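Dratel White Bench Top: Review for Shared Workrooms

Gurnlow Equipment Reviews, April

The Dratel is a replacement top for standard workroom benches, supplied by Taltow at £348 including delivery. It was assessed over one full term in a shared room used for sewing, model making and small repairs.

Fitting

The top arrives in one piece with 10 fixings. Two people are needed to lift it. The printed instructions are clear, although the drilling guide is too small to read comfortably at arm's length.
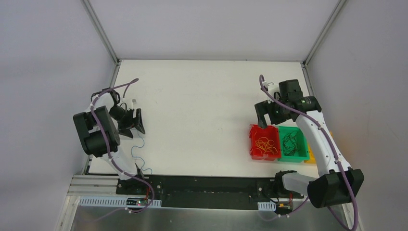
The matt white top, with faint scuff marks across the middle.

Daily use

The pale finish makes pins, thread and small screws easy to find, and glare under ceiling lights is low. It also shows every smudge. Members were asked to wipe the bench after each session, and most marks came away with warm water.

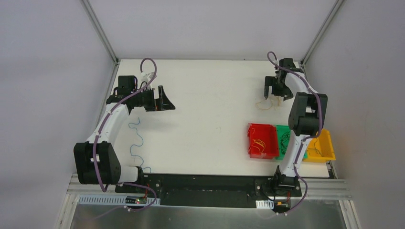

Pencil lines proved more stubborn and needed a mild cream cleaner. The supplier advises against scouring pads, and that advice should be followed.

Storage

The top has no drawers or rail. Members who share a bench will want separate containers, preferably in different colours. The Abbasi stacking set costs a further £200 and is dear for what it offers.
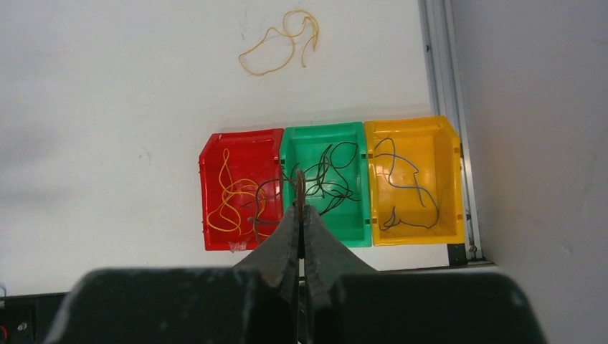
Red, green and yellow open-fronted bins in a row on a white surface.

Cords and wire slide easily over the smooth finish, and a clamp is advisable for longer lengths. 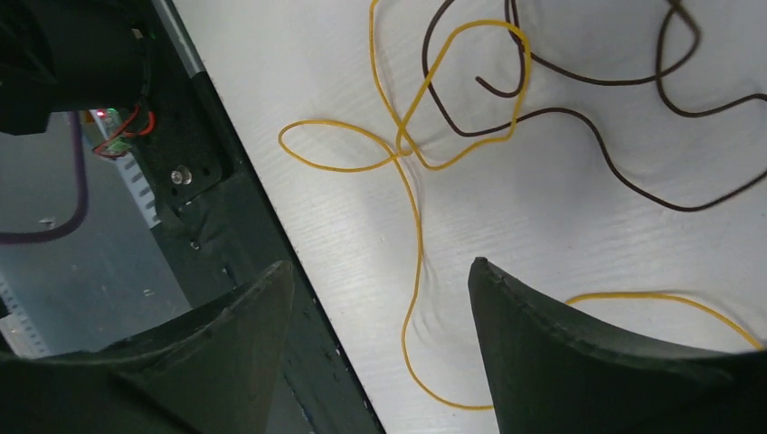 Guarantee and verdict

Taltow guarantees the top for 5 years, excluding scratches and heat damage. The Dratel is recommended for rooms with a regular cleaning routine. Workshops using stains or dyes should consider a darker finish.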